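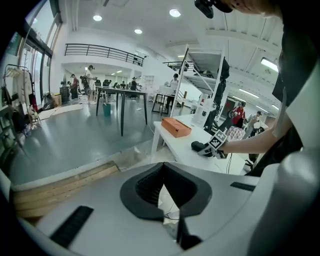
Wrist view from one of the hand-held grippers, orange box on the table

Adding a head camera to hand-held gripper demos – why did my results get worse?

Posted by Oduor Nzioka

Trying to reproduce the Prandotero result with our own data and stuck. Short version: they collect demos with two hand-held grippers, one per hand, a camera on each, plus a third view from the head. Train one policy on all of it, then run it on a two-arm robot. The claim is that the head view helps most on tasks where the hands start far from the object. Makes sense to me.

We did the same kind of thing. Task is simple – get the orange box off the table with both hands, turn it, put it back down. With wrist views only the policy is okay. Not great, okay. Add the head view and it gets worse. It goes to the right general area then hovers, or closes too early. Training loss looks lower the whole way, so I figured it was learning more, not less.

Things I already tried: smaller learning rate, longer training, batch size down to 32, cropping the head image. Cropping helped a tiny bit. Also checked the gripper tracking and the marker poses look fine when I plot them, no jumps.

The room is busy. People walking around in the background, desks, racks, a lot of stuff. I assumed that was good for generalizing?? Maybe not.

Is it the data or the training? I dont want to recollect everything if it's just a setting. The paper says almost nothing about how they handle the head camera, one paragraph and a figure.

Posted by Gladys Ndung'u

Probably the data but check two things before you redo anything.

First, timing. Head camera and gripper cameras are almost never on the same clock. If the head stream is late by even a couple of frames, the policy sees the hands in one place up top and another place in the wrist views. Closing too early is just what I'd expect from that. Easy test – tap the two grippers together at the start of a take, find the tap in all 3 videos, compare. Do it at the end of the take too, drift is a thing and it got us on the Stullari runs. Ours was fine at the start and way off by the end.

Second, the head moves. Obvious, but people forget. On the robot the camera is probably bolted down. In your demos it's on a person who leans over, looks away, looks for the next thing. So the same table spot lands all over the image. The policy can still get a low loss by reading your head motion as a hint about what the hands do next. You look, then you reach. The robot never looks first, so at run time the hint is gone and it sits there hovering.

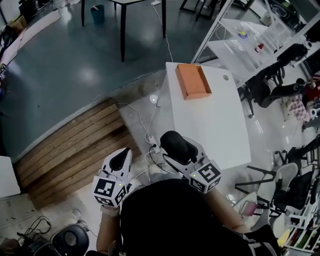
And when you lean right over the table the head view is mostly floor and your own sleeves, so for that stretch it tells the policy very little about the box that the wrist views dont already have. What worked for us: drop the head view at random during training, whole image blanked, so the policy can't lean on it. We also express the gripper motion relative to the current gripper pose and never relative to the head. If your actions are in the head frame, fix that first, might be your whole problem.

I would not recollect yet. Do the tap test, then dropout, then actions. One change at a time pls, or you wont know which one did it.

On the busy room – it's fine if it varies. If every demo is the same room with the table in the same spot, the policy can use the furniture to work out where it is. Move the table between takes.

Posted by Kheri Kioko

had the same thing, just took the head camera out. works. two wrist views is plenty for a box imo

Posted by Mwanahawa Obura

Kheri's fix is ok for this one task, but Oduor is trying to reproduce the head view result so it kind of skips the whole point.

Would add to what Gladys said: lower training loss means nothing here, hold out full takes and not random frames. If you split by frame, your validation set is basically a copy of the training set. I made that mistake for most of December. Split by take, and if you have more than one person collecting, keep one person out completely. The head view gap showed up right away for us once we did that.

Also how many starting positions for the box? You didn't say. If it always starts at the same end of the table, the head view has nothing useful to add and you won't see the gain no matter what you fix. Post the split and the starting spots and I'll take another look.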